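Does randomizing the lighting in sim actually help a grasp policy, or am I fooling myself?

Last updated 12 October 2023
3 min read

Duygu Türkmen

Hi all! I'm trying to copy a result from a workshop paper for my thesis and I'm stuck. The method (they call it Tedanlow) trains a block-grasping policy on simulated demos only, and the claim is that you get most of the benefit from changing the lights between episodes and hardly any from changing block colors. I generated 700 demos with random lights and another 700 with fixed lights, same arm, same orange block, and my two policies score almost the same on the held-out set. The paper shows a big gap. What am I missing? I've been at this since August and my advisor keeps asking – please be gentle.

Kwabena Ametepe

Probably overfitting. Try more data. I used 274 demos once and it was fine, but that was pushing and not grasping, so who knows.

Eleri Foulkes

More data won't fix this one, sorry Kwabena! My guess is that your held-out set was rendered with the same fixed lights as your second batch. If so, the fixed-light policy is being tested at home and of course it looks good. I did exactly this last year and lost 2 weeks to it.

What you want is a test set with lights neither policy has seen. I render 200 episodes for that and never touch them during training. Also check each camera by itself. When I did, the overhead view barely cared about lighting and the close view at the fingers fell apart, so averaging the two hid everything (very annoying).

A few renders from my own setup, all with the orange block:
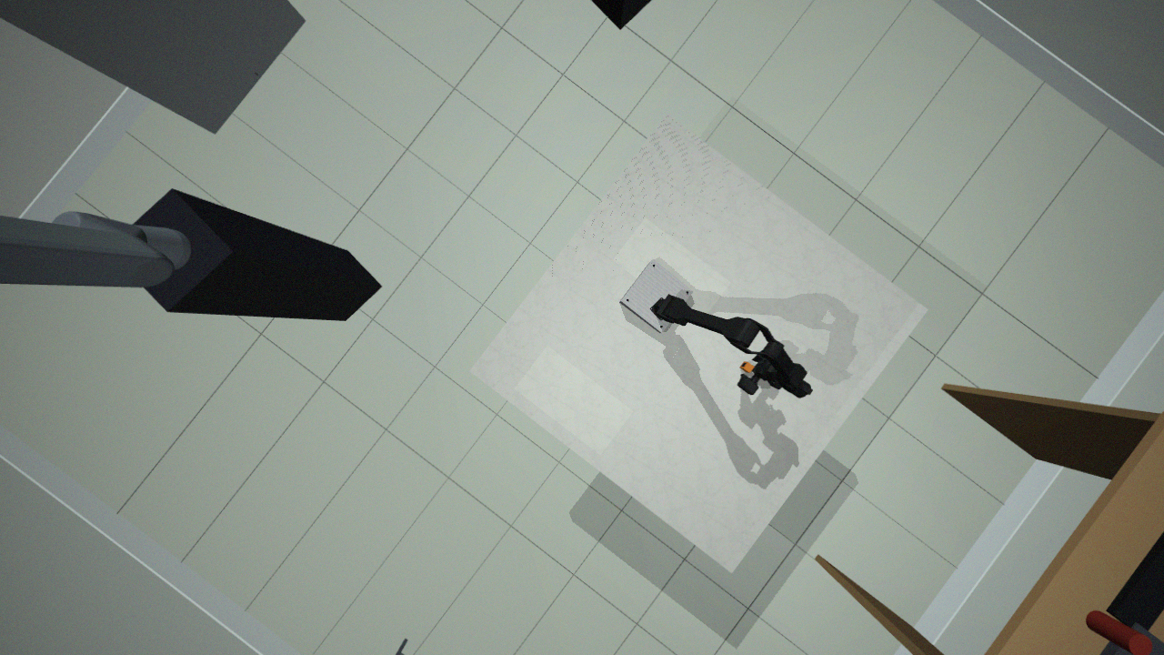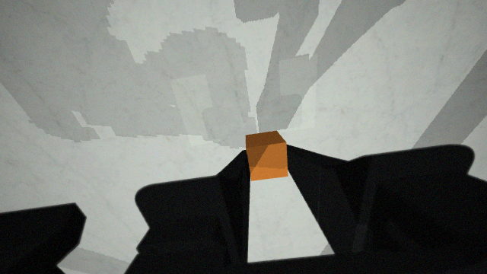
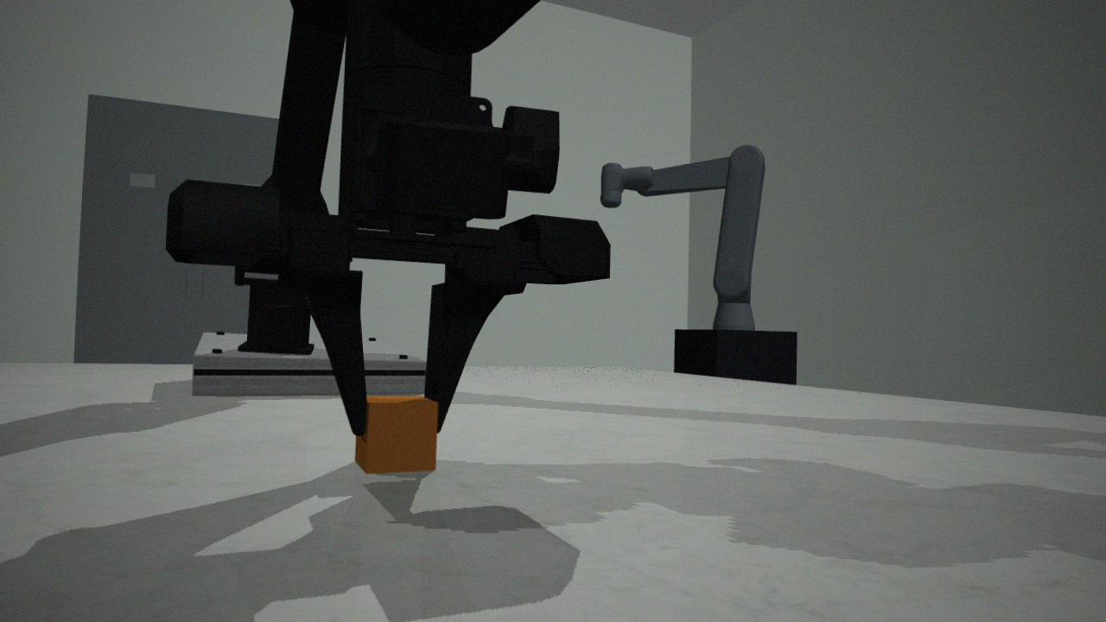
Your averaged score is the other thing I'd look at. Split it by stage, so reaching, closing and lifting each get their own number, and I bet the gap shows up in closing. Look at how the shadows break up the pale surface in the second picture, with the cube right there between the black fingers. A policy that has only known one lighting setup can latch on to a shadow edge like that and treat it as a landmark. Mine did! I moved the light, left the block where it was, and the fingers closed early. Then I retrained with random lights and the early closing mostly went away, though reaching didn't change at all. Color I'd leave alone until you've sorted this out – one thing at a time. If you still see no gap after that, post your light ranges, because mine were so narrow at first that "random" meant almost nothing.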